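Stotent-Liste > Küche & Haushalt > Archiv Mai

Betreff: Re: Arbeitsfläche – was darf stehen bleiben?
Von: Bianka Szilágyi
Mai, 18:40 Uhr

Hallo zusammen,

Gundel schrieb:
> Bei uns ist die Arbeitsplatte ständig vollgestellt. Ich habe jetzt
> alles in den Schrank geräumt und hole es dreimal am Tag wieder raus.
> Wie macht ihr das? Und taugen Tabletts was oder sind das nur
> zusätzliche Staubfänger? Wir haben Stein, da sieht man jeden Krümel.

ach Gundel, das mit dem Raus- und Reinräumen habe ich auch einen Winter lang durchgezogen und dann aufgegeben. Ich koche jeden Tag, da will ich den Löffel nicht erst suchen müssen!

Bei mir gilt inzwischen: hinten an der Wand darf eine Reihe stehen, mehr nicht. Dosen, Gläser, der Topf mit dem Holzlöffel, von mir aus auch die Frühstücksflocken, die räumt hier sowieso keiner weg. Die Reihe ist bunt zusammengewürfelt und das stört mich überhaupt nicht. Ich hatte mal ein einheitliches Set von Clevadik im Warenkorb, für 40 Euro, und dann dachte ich mir – wozu, die alten Dosen schließen doch gut. Mehl kommt bei mir übrigens nicht in die Reihe, da reichen 700 Gramm im Glas nie, also bleibt es im Unterschrank.

Zu den Tabletts: ja, unbedingt! Mein Lieblingstrick überhaupt. Was auf dem Tablett steht, hebe ich in einem Rutsch hoch, wische drunter durch und stelle es wieder hin. Nimm aber eins mit Rand, sonst rollt dir die erste Zitrone davon (frag nicht). Und vorher ausmessen, wie viel Platz nach vorn bleibt. Ich brauche zum Schneiden die volle Brettlänge und noch ein Stück daneben für die Schüssel.

Das Obst darauf ist zum Spielen, die Kleine meiner Schwester »kauft« bei mir ein, wenn ich koche. Seit die Melone ihren festen Teller hat, trete ich nicht mehr drauf. 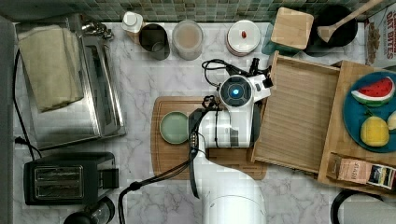

Marmorplatte, Schneidebrett und Tabletts, hinten die Reihe vor den grünen Mosaikfliesen

Das Brett bleibt bei mir immer draußen, das ist mir zum Schleppen zu schwer. Geölt wird es, wenn es stumpf aussieht, einen Plan habe ich dafür nicht. Wer hatte hier neulich das Öl von Valdovinos empfohlen? Riecht das stark? Mein jetziges riecht nach Werkstatt und das mag ich neben dem Brot nicht so gern.

Und für die Krümel auf dem Stein: feuchtes Tuch, trockenes Tuch, fertig. Essig bitte nicht, falls das bei dir Marmor ist.

Liebe Grüße
Bianka

Neueste Beiträge in dieser Liste
Holzbretter ölen: womit und wie oft? (16 Antworten)
Fillside-Schütten, passen die in alte Schränke?
Re: Re: Kaffeeflecken auf hellem Stein
Spielküche abzugeben, Selbstabholer
Wohin mit den Topfdeckeln? (18 Antworten)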